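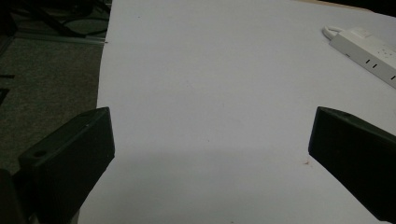

Why does a sheet of paper curl more in one direction than in the other?
Most of its fibers lie in the direction the paper machine was running, and a fiber that takes up moisture swells far more across its width than along its length. The sheet therefore grows and shrinks mainly across the grain, and when one face gains or loses moisture faster than the other, it curls around an axis parallel to the grain.

Speaker notes: Grain, moisture and register in short-run printing
Hunilthorpe print users' day, afternoon session

Opening

Leave the question up while people sit down. Read the answer once and move on. The rest of the talk is consequences.

Say what is covered: finding grain, ordering by grain, conditioning stock, folding heavy stock, and one job that went wrong. Say what is left out: coatings, synthetic papers, web printing. If someone asks about synthetics, refer them to the handout.

Section 1. Where grain comes from

The stock reaches the machine as a very dilute mix of fiber and water. It lands on a moving wire. The fibers tend to line up with the travel, and the web is then dried under tension along the same direction. Both effects matter. Alignment accounts for the difference in swelling. Drying under tension locks in strain, some of which is released the first time the sheet gets damp.

Define machine direction and cross direction here and use only those terms until Section 3. Last time I switched between "long grain" and "machine direction" and lost part of the room.

Handmade sheets have little or no grain. One sentence is enough.

Section 2. Finding the grain

Four tests, in the order I would use them in a shop.

Label. Many mills underline the dimension parallel to the grain, or print it second. Conventions differ between suppliers. Plunach underlines on the carton and leaves the ream wrapper unmarked, so a carton thrown away is information thrown away.

Bend. Roll the sheet over without creasing it and press lightly with the palm. Repeat in the other direction. Less resistance means the bend is running parallel to the grain. Works well on cover stock, poorly on light bond.

Tear. Straighter tear with the grain, ragged tear across it. Fine for cheap stock.

Moisture. Dampen one face of a small square. The axis of the curl is the grain direction. Mark the square before cutting it out so that it can be matched to the parent sheet afterward. I have seen this test done correctly and the result then applied the wrong way around.

Hand out the sample squares at this point. Let people do the bend test for 5 minutes. The squares are cut from 300 gsm uncoated, grain parallel to the notched side. Do not give the answer until the hands go up.

Section 3. Ordering

Long grain: fibers parallel to the long side of the sheet. Short grain: parallel to the short side. A parent sheet that is long grain gives short grain pieces when it is cut once across the middle of the long side. Draw this on the board. It takes less time than explaining it.

State the grain of the finished piece on the purchase order as well as the grain of the parent sheet. If the two statements conflict, the supplier will call. If only one is given, the supplier will ship whatever fits it.

For books and booklets, grain runs parallel to the spine. Wrong-grain pages do not drape, and in a glued binding the leaves try to expand along a spine that cannot expand with them. The result is a wave at the gutter. Pressing will not remove it.

Section 4. Conditioning

Paper exchanges moisture with the air until it reaches balance. A stack does this slowly, from the edges in. Cold stock brought into a warm pressroom is the usual case. Open the wrapper early and the outer edges pick up moisture while the center stays as it was, giving wavy edges. In a dry room the edges shrink and the sheet goes tight around the outside and baggy in the middle.

Procedure:
Bring the stock into the pressroom wrapped.
Leave it wrapped until the center of the stack is at room temperature.
Large stacks take longer than small ones, and by more than people allow.
Open only what will be printed in the current run.
Rewrap anything left over at the end of the shift.

Read relative humidity at the delivery end and at the feeder. A single wall gauge near the door is of little use. If the shop has no gauge, buy one before buying anything else mentioned today.

Someone will ask about fanning the sheets. Fanning separates them and helps feeding. It does little for temperature at the center of a cold pallet.

Section 5. The Farouk job

Folded covers with a two-color rule, printed in two passes on a Bruretti sheetfed press. Cover stock, heavy, uncoated. First pass was good. The stack then stood open overnight with the heating on. On the second pass the rule fitted at the gripper edge and drifted toward the tail. The operator corrected the plate position several times. Each correction moved the error to a different part of the sheet.

Pause here and ask what the drift indicates. Expected answer: the sheet has changed size, so no single position can be right. If the grain had run parallel to the cylinder axis, the change would fall mostly around the cylinder, from gripper to tail. That is how this stock had been supplied.

Of the covers printed, 347 were scrapped. The remainder were accepted by the customer at a reduced price. The replacement run used the same stock, wrapped between passes, and both passes were finished in one shift. No drift outside tolerance.

Be clear that this is one job. Two things were changed at once, the wrapping and the interval, so it does not separate them.

Section 6. Folding and scoring

Fold parallel to the grain where the design allows. Across the grain, fibers on the outside of the fold are stretched and broken, and the surface cracks. On heavy stock, score first in either case. The bead goes to the inside of the fold. People doubt this, so bring the two folded samples and pass them along the front row.

Dry stock cracks more readily than conditioned stock. If covers from the same carton folded well in July and crack in winter, check the humidity before changing the scoring rule.

Digital presses add heat. The sheet comes out drier than it went in. Let it stand before scoring.

Questions

Likely: can curl be reversed by turning the stack over? Sometimes, for feeding purposes. The moisture difference between the faces is still there.

Likely: does grain matter for business cards? For stiffness in the hand, slightly. For register on a single pass, very little.

If time is short, drop the digital paragraph and keep the samples. Collect the squares at the door.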